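Ticket 3948
Subject: Heating in upstairs lounge drops out every afternoon
Opened by: Jeanie Strachan
Assigned to: Archie Halliday
Priority: Normal (was Low)
Status: Open, waiting on supplier

2025-02-10, 08:52 – Jeanie Strachan
Same complaint as before. The upstairs lounge at Undbridge is fine until lunch and then the radiators go cold. The Grilline thermostat on the wall says 21 the whole time. I closed my last ticket on this because I was told the update had fixed it. I don't think the update did anything.

09:20 – Archie Halliday
Reopened and linked to the old one. The update notes say "improved schedule handling", which could mean anything. Can you tell me which radiators go cold and whether the boiler is still running when they do?

09:41 – Jeanie Strachan
All three. Boiler is running, downstairs is lovely. Please don't tell me to bleed them. They were bled in July and again last month.

10:05 – Archie Halliday
I wasn't going to. If downstairs is warm and upstairs isn't, I'd look at the upstairs zone valve before the thermostat. Supplier disagrees, see below.

10:37 – Faizal Harahap (Grilline support)
Hello all. From the remote log the thermostat is reporting normally. An afternoon drop with a steady reading is most often caused by the unit being sited near a heat source or in direct sun. Please could you confirm where it is mounted and attach a photo of the room? We would also suggest a factory reset.

10:50 – Archie Halliday
With respect, if the sun was fooling it the reading would go up. It sits at 21 flat. I'd like to see the raw log before we reset anything, as a reset will wipe the history on our side.
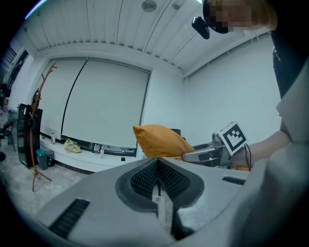 Attachment 1 – lounge, chair with the orange-yellow cushion

11:15 – Faizal Harahap (Grilline support)
Thank you, received. I have exported the log, 517 lines, and sent it to your shared folder. The unit calls for heat until 12:30 and then stops calling. The temperature value does not change after that time.

11:32 – Archie Halliday
Right, so it isn't reporting normally. A room with the heating off in February does not hold 21 until the evening. Either the sensor is stuck or the hub is repeating the last value it got. Battery shows 81 per cent, though I have no great faith in that number either.

11:58 – Thắng Khúc
Hub question: the Saragih hub in the cupboard restarts on a timer. I set that up when we had the dropouts last year. It's set for 12:30. Sorry, I'd forgotten it existed.

12:04 – Archie Halliday
That would do it. Does it come back by itself?

12:09 – Thắng Khúc
It's supposed to. Lights come back. I never checked the heating.

12:20 – Archie Halliday
Test for today: timer switched off, nothing else touched. No reset, no battery change, no moving the thermostat. I've put a plain glass thermometer on the shelf by the door.

15:10 – Jeanie Strachan
Still warm up here. Glass one says 20, Grilline says 21. I'll believe it when we've had a week of this.

15:26 – Siebe Van der Linden
Grastia have the maintenance contract and want to quote for a new zone valve while this is open. Shall I let them?

15:31 – Archie Halliday
No. One warm afternoon doesn't prove the timer was the cause, but it's better evidence than anyone has for the valve. Ask them again if it goes cold with the timer off.

15:44 – Faizal Harahap (Grilline support)
We are happy to close this as a third-party hub issue.

15:49 – Archie Halliday
Please don't. Your thermostat shows a stale reading with no warning for hours after it loses the hub. I want that raised as a fault of its own, with a number I can quote. Ticket stays open until I have it – next check Friday, timer off until then.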